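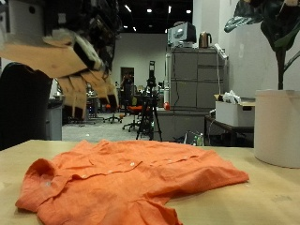
Orange shirt on the work table, collar at the left end, before folding.

Workshop notebook, textile care bench
July 10, 2018
Print this entry | E-mail this entry

Today I worked on the orange button-up shirt, the one from the Candport box. I want to write down the folding order while I still remember it, because Yupin asked me twice and I gave her two different answers.

The fabric has a light texture, similar to linen, and it takes creases very easily. In April we folded the shirts from the same box directly from the pile and the creases stayed inside the fold. When Sakda opened them again they looked worse than before. So now the first step is only to flatten, no folding yet.

What I did:

Put the shirt down on the table with the buttons up. Find the collar first. It likes to stand up and curl open, and if I leave it like this the whole top part sits crooked. Press the collar down with the flat hand, from the middle to the points.

Close the top button, then the third, then the last one. The buttons are small and white, easy to see on the orange. I tried also to close all of them, but it takes too long and the front did not become flatter.

Pull the placket straight. I hold the collar with the left hand and pull softly at the hem with the right. Do not pull at the side seams, the body goes out of shape. After this, smooth from the placket to the outside, one side and then the other.

Sleeves last. Lay them out to the sides, smooth them, then fold them back over the body. One sleeve always hides under the hem, so look for it before you start to smooth.

Then turn the shirt over, fold the two sides to the middle, and bring the bottom up in two folds. Final size should fit the Brunholm drawer. Mine was a little too wide on the first try. I opened it and made the side folds deeper, and then it went in.

Time for the full shirt was 5 minutes. Minoru thinks this is slow. I think for this fabric it is acceptable, but I will measure again next week with the blue ones.

Steam: I tested 50 seconds on the lower edge, where the creases are the strongest. Better, but one line is still there. Kamonchanok says to hang the shirt overnight before steaming. I did not try it yet.

About the table: the light wood surface is good for this work, smooth enough that the cloth slides. Please do not put the felt cover back on it. The plant in the white pot can stay on the right side, but whoever waters it, please wipe the table after. Last week I got a water mark on a cuff.

To do: ask Mr. Mudaliar if the Subramaniam order wants the shirts folded or on hangers. Find the folding board, I believe it is still at Tromgate.

Contact | Copyright 2018 Textile Care Workshop | Back to top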